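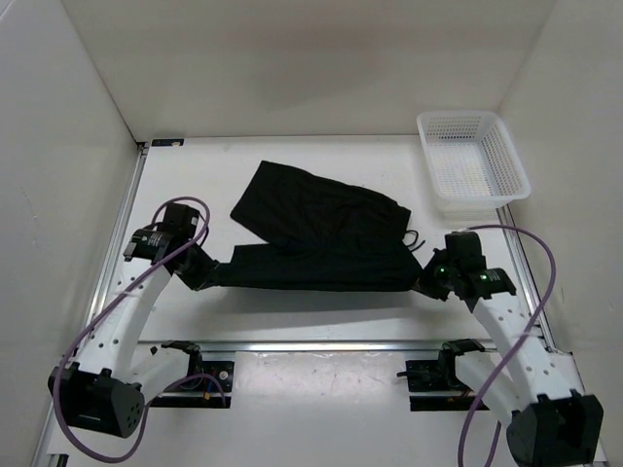 Two arms, one pair of black trousers, in the white booth at Dokska.

Dokska opened its workshop on Sunday, 7 December 2025, and I went along mainly to see the grippers. The invitation promised "garment handling solved", and I have read that line from four different firms now. I run a small textile sorting business, so I would love it to be true.

The place is one long room behind a tyre depot, with coffee at one end and the booths at the other. Fotini Mavromatis was running the folding booth. She has two sets of fingers she wants visitors to compare, a stock set from Umwood and a wedge-tipped set her own team drew up in August. The arms are the same either way, white plastic links with black motors at the joints, and a purple cable looped over each wrist. I asked how long those loops last before something snags. She said they had changed one since the summer, and I wrote that down with a question mark.

What I will give them is the pull. With a gripper at each end, a trouser leg came up into a straight band across the table, and it looked as tidy as I would manage myself. The seat and waist stayed in a wrinkled heap behind it, though, and the drawstring was left to go where it liked. A drawstring is exactly the sort of thing that gets caught in my machines. Fotini agreed it was a weak point and said the software ignores it for now.

Then there is the matter of black cloth. Each wrist can carry a small camera, and visitors can watch the feed on a monitor. I stood there for a good while.
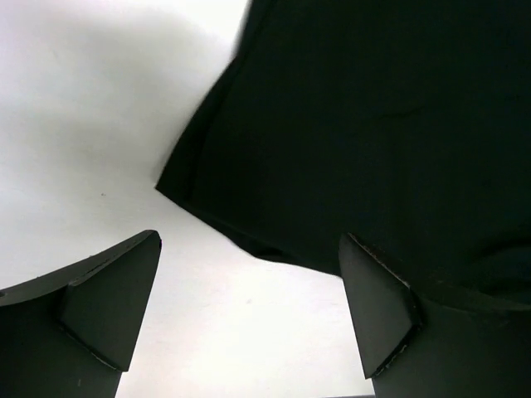
The wrist view: black fabric, dark fingers and a very bright table.

I could follow the edge of the cloth well enough on the left, where it lies against the white. Over on the right it runs into the finger and I could not have told you where one stops and the other starts. Perhaps the controller can. I asked for a figure and was told 120 garments had been tried with the new fingers, but not how many of those were black. The upper edge of one pad looks worn too, with pale flecks along it. A set costs 600 pounds, and I would want to know how often I was going to be buying one.

Định Ông, who looks after the controllers, was more forthcoming. They had tried a Trương board and a Bandar board on the same arms and he preferred the Bandar, mostly for how it behaves when the two arms pull against each other. On the Trương, he said, one arm would give way late and the cloth would slip. He showed me a log with 3432 lines in it to prove the point. I took his word for it.

I asked for a run with something pale and stretchy, and was told the jersey programme was not ready to show. Fair enough, but jersey is most of what comes through my door.

There is another open day planned and I shall probably go – the parking is free and the 42 bus stops outside. I have left Fotini a bag of our worst mixed stock, drawstrings included, and asked her to send me the results whatever they are.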